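Section 4: Bagging and Binning the Play Food

Okay, you've got the Devow market stall put together and the awning is on (if it isn't, go back to Section 3, I'll wait). Now for the part I like best, which is giving all that pretend produce a proper home. I wrote this section after doing it over and over at my own table, so the order of the steps is the order that finally stopped me from chasing a plum across the room.

What you'll need

A clear flat surface, the clear zip bags, your open-top bin, and the produce. The full Devow set has 24 pieces. If you have the smaller Skolia starter set, everything works the same way, you'll just be done sooner.

Sorting and bagging

1. Tip everything out and spread it around so you can see what you've got. Do this on a table or counter if you can. Carpet hides the small green pieces like you wouldn't believe.

2. Pull out anything that needs a wipe and set it to one side. A damp cloth and a drop of dish soap is plenty. Let those pieces dry all the way before they go near a bag!

3. Start with the lemons. I know that sounds fussy, but they're light and bright and easy to grab, and they settle nicely at the bottom of a bag. Lay the bag flat on the table, hold the mouth open with one hand, and slide the lemon in with the other. 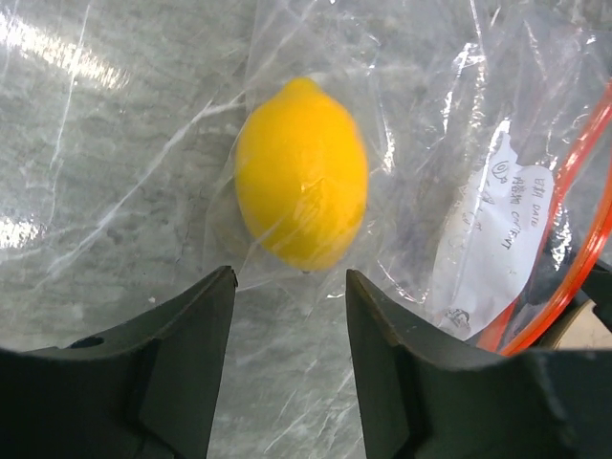 4. Smooth the plastic down toward the fruit so you don't trap a big pillow of air in there. You don't need it tight. Crinkles are fine, air pockets are what make the bag too fat for the bin.

5. Add the next pieces one at a time, long ones first, round ones after. Up to 5 pieces per bag is my limit. You can cram in more, and I have, and then the zipper pops open the second somebody picks it up.

Note: If you're using the old Ankrah bags with the press seal, stop at 4 pieces. That seal is weaker than a zipper and it gets tired.

6. Keep a little pile going next to you for whatever you're bagging next. Mine is always by color, yellow things here, green things there, but you could go by fruit and vegetable, or by who likes playing with what. The bags don't care.

Filling the bin

7. Set the bin toward the back of the table, so you have all that space in front for sorting. I had it right by my elbow for the longest time and kept knocking it off (twice in one afternoon, onto the same toe).

8. Big or awkward shapes go straight into the bin with no bag at all. Peppers are the classic one. They've got that bulge at the top that fights the zipper, and they don't roll, so there's no point bagging them.

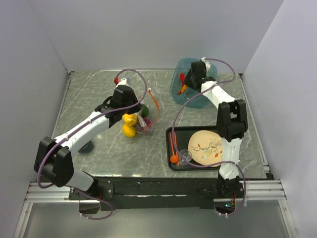 9. Lower things in. Don't toss. The painted pieces chip if they land on each other, and a see-through bin cracks at the corners sooner than you'd think, especially if it lives in a cold garage from October on.

10. Put cords, loops and straps in last, or better yet in a bag by themselves. A strap at the bottom of the bin will wrap around something and bring half the produce section up with it when you pull.

Caution: Plastic bags are not toys. Keep them away from babies and toddlers, and put the empties out of reach as soon as you're finished. If your kiddo is in the everything-goes-in-the-mouth stage, skip the bags completely and use the Unach mesh sacks from the accessories page.

Closing up the bags

11. Before you zip, give the bag a gentle shake so the pieces drop away from the opening. Anything sitting up near the strip will stop the zipper partway, and you'll swear it's broken. It's not, there's a lime in the way.

12. Line up both sides of the strip at one corner and pinch along with your thumb and finger. Go slowly around any curve. If the strip has bowed out to one side, pull it straight first and then pinch.
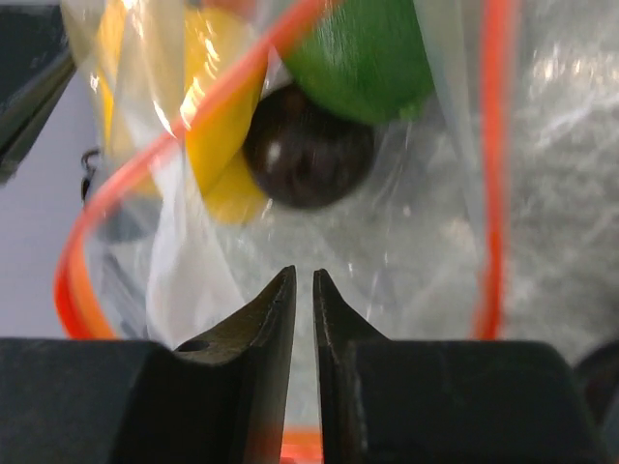

13. Leave the last inch open, press the air out with your flat hand, and close it. Then tug the two sides lightly to check. If it gives anywhere, run along the whole strip again.

14. Stand the bags upright in the bin with the zips at the top. That way you can flip through them like file folders, which pleases me more than it should.

Note: Zipper strips do wear out. The ones I use are rated for 200 openings and mine have held up to plenty of rough handling. Once a strip starts splitting behind your fingers, swap the bag.

If you're storing the bin for a while, go on to Section 5 for labels and lids. If it's going right back on the stall, slide it onto the lower shelf and you're ready to open shop.

Section last updated July 12, 2022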